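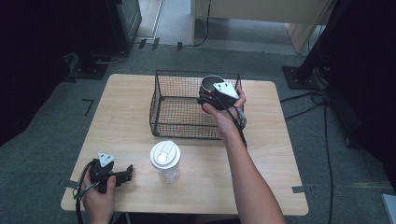 Riselero Hand-Held Gripper Pair
Club and classroom set

Home > Teaching equipment > Manipulation > Riselero

Overview

The Riselero set is a pair of hand-held two-finger grippers for school robotics clubs, college classes and student competition teams. Students hold one gripper in each hand and carry out table-top tasks with them. The recordings are then used for coursework on grasping, tracking and imitation learning. No robot arm is required for the recording stage, so a team can start work before its arm has been built or booked.

The set is supplied by Zokell and was developed alongside the Santhorpe Table Task, the two-handed event run for club teams each June. It may be used for any other project.

What is in the set

Gripper, left hand
Gripper, right hand
Triangular marker plate, white, fitted to each gripper
Cable for each gripper
Wrist strap for each gripper
Spare finger pair
Hex key and fixing screws
Printed set-up card

Laptop, stands and task objects are not included. The Nair recording software is a separate download and is free to registered clubs.

Specification

Part number: RG-134
Fingers per gripper: 2
Finger colour: dark grey
Finger fixing: screw
Connection: wired
Marker plate: fixed, top mounted
Use: indoor, table-top

Fingers

The fingers are blocky and have flat inner faces. They close from both sides and are intended for cups, mugs, small pots and boxes. Tapered objects should be gripped just below the rim, with the finger faces square to the wall of the object. If a tapered pot is gripped low down it tends to ride up as the fingers close.

Light scuffing of the finger edges is normal in club use and does not affect grip. Replace the fingers if an inner face is chipped or if the fixing screw will no longer tighten. Both fingers on a gripper should be changed at the same time.

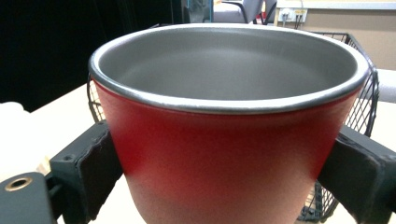 Do not overtighten the screws. The finger should sit flush with no visible gap, and a quarter turn past finger-tight is sufficient. Check the fixings at the start of each session, and again if a gripper has been dropped.

Suggested first task

The set-up card gives a sorting task suitable for a single club session. It needs a table, a basket and a few household objects. One student operates both grippers while a second runs the recording and keeps the log.

1. Place the basket towards the back of the table and the objects in front of it.
2. Mark the position of the table on the floor with tape – it will be moved between sessions.
3. Start the recording with both grippers open and both marker plates in view.
4. Pick up one object, lift it clear of the basket rim and lower it in.
5. Open the fingers fully before withdrawing.
6. Stop, label the recording and reset the table.

Repeat until there are 3 clean recordings for each object. A recording is clean if nothing is knocked over and neither marker plate is hidden for longer than the limit set in the software. Discarded recordings should stay in the log with a short note, as the Santhorpe judges may ask for them.

Cables

Each cable should run back along the forearm and be held at the wrist by the strap. Leave enough slack for the wrist to turn freely. A tight cable pulls the gripper off line and the error is difficult to remove afterwards. Keep floor cables clear of where the operator stands.

Competition use

The set is accepted for the Santhorpe Table Task without modification. Teams may fit their own printed fingers provided the marker plates are left as supplied. Padding on the inner faces is allowed – adhesive that transfers to the objects is not. Entries recorded with an earlier set, part number RG-135, remain valid, but fingers are not interchangeable between the two.

Care

Wipe the fingers and plates with a dry cloth. Do not use solvent on the marker plates. Store the grippers with the fingers open and the cables coiled separately.

Ordering

Supplied to schools, colleges and registered clubs on account. Orders received by Tue 20 December will be sent before the winter closure. Spare fingers, straps and cables are listed under Riselero spares.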